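How to Set Up a Block and Bowl Sorting Table

If you have a bin of mixed blocks and a couple of bowls, you already own one of the best tabletop activities there is. I've been running some version of a sorting table for years, first in a corner of the Andell playroom and now on a proper work table with a raised edge, and I still get a little excited every time I set it out. It takes minutes to put together, it costs next to nothing, and it can be as easy or as tricky as you want it to be!

This page covers the way I do it: the table, the blocks, the bowls, a few rounds to play, and how to put it all away so that it's ready to go again.

What you need

A table with a flat top, ideally one with a lip or border
One or two round bowls, wide rather than deep
Blocks in at least three colors and two or three sizes
A few odd pieces that don't match anything
A lidded box or drawer for storage
A soft cloth

Step 1: Pick your table

Any steady table will do, but a border around the top makes a huge difference. Small blocks skid, and without an edge you'll spend half your time on your hands and knees. If your table doesn't have one, you can add a strip of wood trim along each side. Mine is held on with removable mounting tape, and it has stayed put through a whole winter of use. Press it down hard and leave it overnight before you lean anything on it.

If you don't want to stick anything to a good table, a big serving tray works too. I used one when we were renting the place on Zitent Street, and the only drawback was that everything felt squeezed together. You want enough open space that a block can sit by itself with nothing touching it.

Check that the table doesn't wobble. Fold a bit of cardboard under the short leg if it does. I know, it looks terrible, but a wobbly table ruins the stacking round completely.

Step 2: Choose the blocks

I like a mix. Long narrow blocks behave very differently from little cubes, and having both on the table keeps things interesting. Sixteen pieces is my usual number for one session. The full collection has 62 in it by now (they multiply, I swear), and putting them all out at once is just a pile.

For colors, go for some that are easy to tell apart and then sneak in two that are close. Red next to green is no challenge at all. Two different greens, though – a light yellowish one and a minty one – will make anybody slow down and look twice. I love watching people work that out.

The odd pieces matter more than you'd think. Throw in something with an uneven shape, a scrap of craft foam you've cut by hand or a broken puzzle piece with the corners rubbed smooth. It won't stack, it won't line up, and everyone has to decide where it belongs.

Step 3: Set out the bowl

Put the bowl down first and arrange the blocks after. A wide bowl with a smooth rim is best, since you can drop things in from any side. I set mine toward the back of the table and keep the middle clear, which gives you a nice big working area right in front of you.
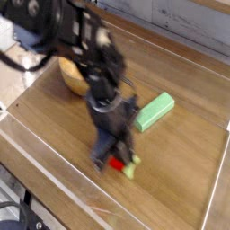 Then scatter the pieces. Resist the urge to line them up! Turn a long block so it sits at an angle, put a small one close beside something of another color, and leave one or two well away from the rest. Straight rows make the sorting almost automatic, and the fun is in having to look around the table and choose.

If you're using two bowls, put one on each side. The Flerudlow set I bought secondhand came with a shallow one and a deep one, and I ended up using only the shallow one because it's so much easier to see what's inside.

Step 4: Play a few rounds

Start simple. Pick one color and move every piece of that color into the bowl, one at a time. It sounds like nothing, but it's a lovely warm-up and it gets your hands used to the different sizes.

For round two, sort by shape. Long pieces stay on the table, short pieces go in the bowl. Now the colors get in your way, and you'll catch yourself reaching for the wrong one.

Round three is stacking. Lay a long block flat in the middle of the table for a base and build up from it with smaller pieces. Eight high is my best so far with the foam blocks, and I was so proud that I left it standing until dinner. Wooden ones are heavier and sit more firmly, so mix the two if you want a taller tower. Let go slowly. Most towers come down as you pull your fingers away, and a gentle straight-up release helps a lot.

Round four is what I call Ha, after the noise I make when it works. Empty the bowl, turn it upside down, and balance one long block across the top. Then add a small piece to each end, keeping the two sides even. The weight has to match, so you may need to swap pieces a few times. If it tips, start over with a shorter block and work your way up.

You can also play with tongs. Salad tongs are too big for the smallest blocks, but a pair of short kitchen tongs with flat tips is perfect. Pick each piece up by its narrow sides, not the ends, and come straight down from above. Pieces with uneven outlines will twist on you, so turn the tongs until you find two spots that are more or less opposite each other.

Step 5: Change things around

The setup gets stale if it's always the same, so I change one thing every few days. Swap the bowl for a baking pan. Take out a color. Move the bowl up front so you have to reach over it. Try it with your other hand – this one is harder than it has any right to be.

A timer can be great with older kids and grown-ups, but I leave it off at first. About five minutes per round is plenty if you do use one.

Putting it away

Wipe the tabletop with a soft cloth before the blocks go back in the box. Grit gets caught in the corners where the border meets the top, and an old toothbrush gets it out nicely. Foam blocks can be wiped with a damp cloth and left to air dry. Keep wooden ones out of the sink altogether, as they can swell and the paint may lift.

I store the bowl upside down on the lid of the box with the cloth tucked under it. Big flat blocks go in the bottom of the box, small ones on top, and the odd pieces in a zip bag so they don't vanish.

A note on small pieces: if toddlers are around, leave out anything that could fit in a mouth and stick with the big chunky blocks. The color and shape rounds work just as well with those, and a bigger bowl from the kitchen will hold them fine.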